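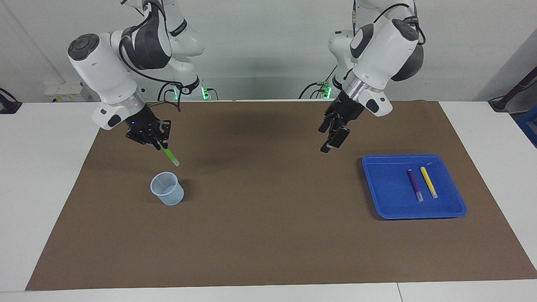 4.3 Setting Up the Marker Sort Task in Gretura

Gretura is the task planner. Murkgate is the perception service that tells it where things are. They speak to each other politely as long as you start them in the right order.

Before you begin, set out the upright cup, the blue tray and the markers on the brown mat. Keep the whole tray on the mat. Murkgate learned what "table" means from that mat and is suspicious of anything beyond it.

1. Start Murkgate and wait for READY in the log. READY SOON is a different message, and we regret it.

2. Start Gretura and load marker_sort.plan. The planner opens in Dry Run. Leave it there for now.

3. Check the arm names in the Arms panel. Left and right belong to the robot. With the camera facing the bases, the right arm shows up on the left side of your screen. Everyone swaps them once.

4. Click Detect. You should get one box per marker, one for the tray and one for the cup. If the cup is missing, lower the Clear Plastic threshold to 40 and click Detect again. Frosted plastic is hard on the software and it will not improve with shouting.

Note: A marker held in a gripper is listed under Held and drops out of the Tray list. If the green one is in the right gripper, the Tray list should show purple and yellow only. A marker that appears in both lists means the hand mask is off. Turn it on under View > Masks.

5. Set Approach Height for the cup. The held marker has to clear the rim before it moves sideways, and the planner measures from the tip of the marker, so pick the correct marker model first.

6. Set the left arm to Hover. It will wait open above the mat until the right arm reports a release. Do not set it to Idle. Idle sends it home by the shortest path, and the shortest path has no manners.

7. Run the plan in Dry Run and watch the preview. Red segments are predicted collisions. Orange segments are Gretura being nervous, and you may accept up to 9 of them.

8. Switch to Live and press Start. Keep a hand near the stop button.

CAUTION: Never click Detect while an arm is moving in Live. The planner will take the new positions as gospel halfway through a motion and act on them at once.

CAUTION: Release Timeout is in milliseconds. The default is 2000. Entering 2 because you wanted two seconds makes the gripper give up almost before it has begun, and error 11 will follow.

If error 11 shows up anyway, click Clear, return both arms to Hover and repeat from step 4. Restarting Murkgate also clears it, along with your threshold settings.

Section revised 9/6/26, M. Shehata. Applies to the Gotik controller build only.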